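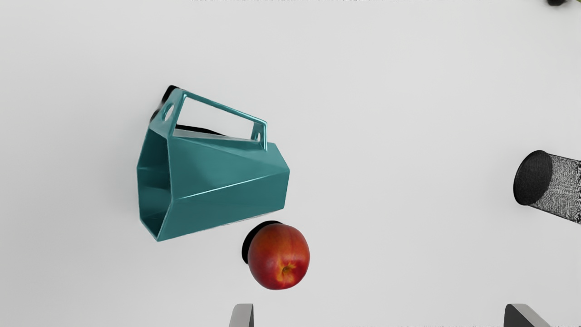 How many demonstrations does a simulated arm need before it can pick up one object and leave the rest alone?
More than we had time to record. Our project plan said 50, and our final count was 263, all driven by hand over remote control in the Lernberg simulator. The arm still has opinions of its own.

Method

Four of us took turns at the controls, in sessions that started on Monday mornings for reasons the lab schedule never explained. Each episode began with a fresh layout of objects and one target. The operator opened the gripper, lined it up using the gripper view, closed it and lifted. We threw out 19 episodes where the operator changed targets halfway through, and those are not in the 263.

Results

The Sugden policy, trained on everything we kept, learned our habits very faithfully. One of us pauses before every grasp — so does the robot. Another comes in too fast from the right, and the robot picked that up as well, with more enthusiasm.

Depth was the hard part. On a flat screen a fruit and a gripper finger can look lined up when they are nowhere near each other, and most failed grasps in our logs closed on air.

Next steps

Move the recordings to the Tronent format, agree on one driving style, and ask Ilemstead for a second controller.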